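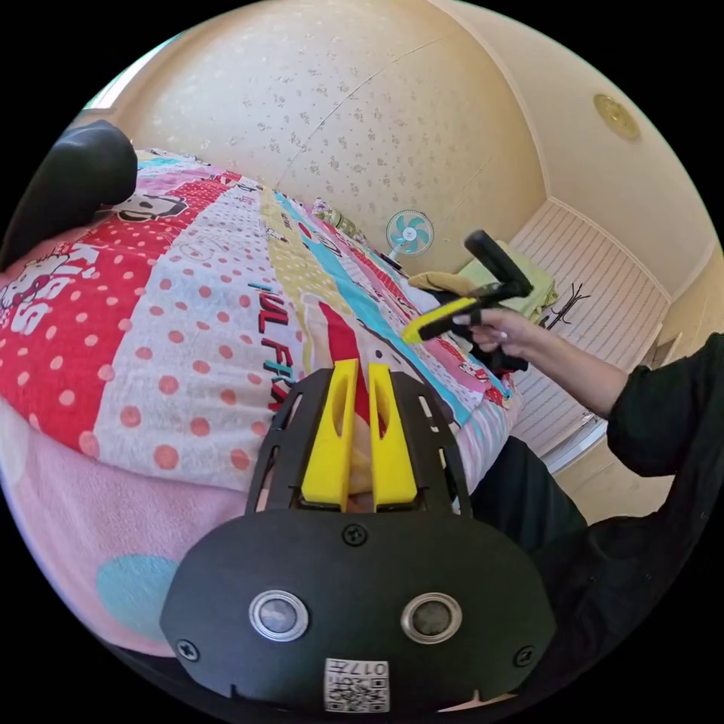 Pinthorpe comparison

The Pinthorpe comparison is a set of trials of hand-held grippers, carried out in homes and in a workshop at Pinthorpe. Its purpose was to find out which finger shape, camera position and controller settings gave the most usable recordings of people handling cloth. The results were published in August 2025 as a short report with tables, and the recordings are held with the workshop's other material at Lorcombe.

The trials covered three hand-held designs, known as the Usar, the Jaramillo and the Lorcombe pattern, together with one motor-driven arm used for playback. They are often confused with the earlier Pinthorpe arm tests, which dealt only with rigid objects and used no hand-held devices.

Background

A hand-held gripper is carried by a person and used in place of the fingers. Sensors on the device record what it is near and how it moves, and the recording is later used to teach an arm the same action. The arm needs fingers that match those on the hand-held device closely enough for the action to carry over.

Earlier work at Pinthorpe had used boxes, cups and tins. Cloth proved harder. It slips, it folds over the tip of a finger and hides it from the camera, and two layers are often picked up when only one is wanted. Flat steel fingers left over from the arm tests gave poor results on bedding, and a wider comparison was agreed in May.

Designs compared

The Usar has flat fingers with a long slot through each face. The slot lets the finger bend a little under load and reduces its weight. The fingers lean towards each other at the tips, so that the tips meet first when the trigger is pulled. They stand in an open mount above the main housing.

The Jaramillo has narrower fingers with a soft pad glued to the inner face. The pads can be changed without tools. Its camera is placed to one side, on a short stalk, and looks across the fingers.

The Lorcombe pattern is a workshop design and was never sold. It uses the Usar mount with rounded fingers and a stronger return spring. At 940 grams with its battery it was the heaviest of the three, and several testers asked for shorter sessions when using it.

Pairs were used in most of the home trials, one gripper for each hand. Each device carried its own number and a square code, which tied a recording to the device that made it.

Home trials

Home trials were held in bedrooms, sitting rooms and one utility room. Testers worked with sheets, towels, pillowcases and items of clothing. No attempt was made to clear the rooms beforehand. Patterned bedding, wallpaper, fans and bright windows were left as they were, the view being that an arm working in a home would have to cope with them.

The tasks were:
Lift one corner of a cloth lying on a bed.
Lift two corners and hold the cloth open.
Pass a cloth from one person to another.
Fold a towel in half and in half again.
Pull a sheet straight.

In the passing task, one gripper held the cloth while a second person took hold of another part of it, either by hand or with a gripper. The cloth had to be kept off the bed until both sides had a firm hold. The first side then let go. This task was added after a request from the people running the arm, who wanted recordings in which the pull on the cloth came from outside.

A total of 1318 recordings were kept. A further 109 were rejected, most of them for a camera view blocked by cloth and the rest for a missing or unreadable device code.

Finger results

On single sheets the Usar fingers picked up one layer more often than either of the others. The report puts this down to the lean of the tips, which touch the cloth before the rest of the finger does. The same feature was a weakness on thick towels, where only the tips took hold and the towel tended to swing.

Jaramillo pads held towels well. They also collected lint, and grip fell off during longer sessions unless the pads were wiped. Two pads came loose. The report recommends a mechanical clip in place of glue.

Rounded fingers did least well on all cloth tasks except the last, pulling a sheet straight, in which their lack of corners meant that the cloth did not snag. The stronger spring made no clear difference to the results.

Passing was the task that separated the designs most sharply.

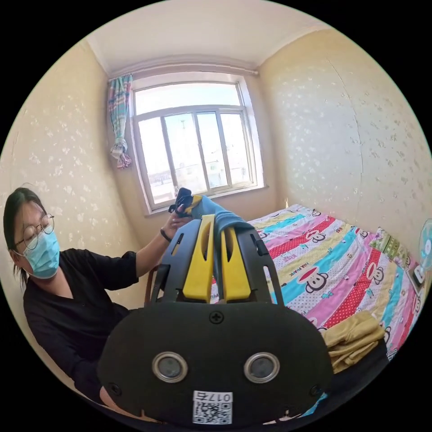
A tester's note printed with the results takes a different view of the passing task. It argues that the score depended less on the fingers than on how hard the other person pulled, and that two testers using the same gripper could get very different totals. "I could make any of them fail by tugging early," the note says. "Give me a spring balance on the other end and I'd trust the table more."

The report accepts the point in part. It gives the passing scores in a separate table and leaves them out of the overall ranking. A later set of passing trials with a fixed pull was planned at Lorcombe, using a weight on a cord, but only the Usar had been tested in this way when the report was closed.

Camera position

Cameras were compared in two positions: behind the fingers and looking along them, and to one side on a stalk. Both used a wide lens.

The view from behind kept both fingertips in sight for most of each recording. Its main fault was that cloth draped over one finger could cover the gap between the two. The side view showed the gap clearly when the cloth hung straight down but lost it when the gripper was turned. It was also knocked out of line several times against bed frames and door handles, and had to be set again before work could go on.

Bright windows caused trouble in both positions. With exposure set automatically, the picture darkened whenever a window came into view and pale cloth lost its detail. Fixing the exposure at the start of each session cured this in most rooms, at the cost of a washed-out view through the glass, which did not matter for the tasks. The report advises fixed exposure for all indoor work.

Strong patterns on bedding had been expected to cause errors in tracking the position of the gripper. In practice they helped. Tracking was lost more often over plain white sheets and plain walls than over stripes and printed figures.

Controllers and playback

Playback was done on a single arm fitted in turn with each set of fingers. Two controllers were tried. One followed the recorded path exactly, and the other followed the path but slowed down when the load on the fingers rose.

The second controller was better on every cloth task. With the Usar fingers it completed 68 per cent of corner lifts at the first try. The first controller was faster, and the report suggests that it would be suitable for rigid objects, where a small error in the path is less likely to grow.

Closing speed was found to matter more than closing force. When the fingers closed quickly they pushed a thin sheet away from the tips. Slow closing gave a better pick-up but made the folding task tedious to run, and a middle setting was used for the final tables.

Criticism

Apart from the dispute over passing, the comparison has been criticised for its choice of cloth. Testers used whatever was in the room, so a given gripper may have met thinner sheets or heavier towels than its rivals. The authors of the report replied that each home was visited with all three designs, and that the same items were used for each.

A second complaint concerns weight. The Lorcombe pattern was tested last at most homes, when testers were already tired, and the order was not changed until late in the trials. The report lists this as a fault and marks the affected rows.

Later use

The Usar fingers were kept as the standard fitting at Pinthorpe. The Jaramillo pads remain in use there for towels, now held with clips. Work on the rounded fingers was stopped, although one pair is still used for making beds in the playback room.

See also
Pinthorpe arm tests
Cloth handling by machine
Fixed and automatic exposure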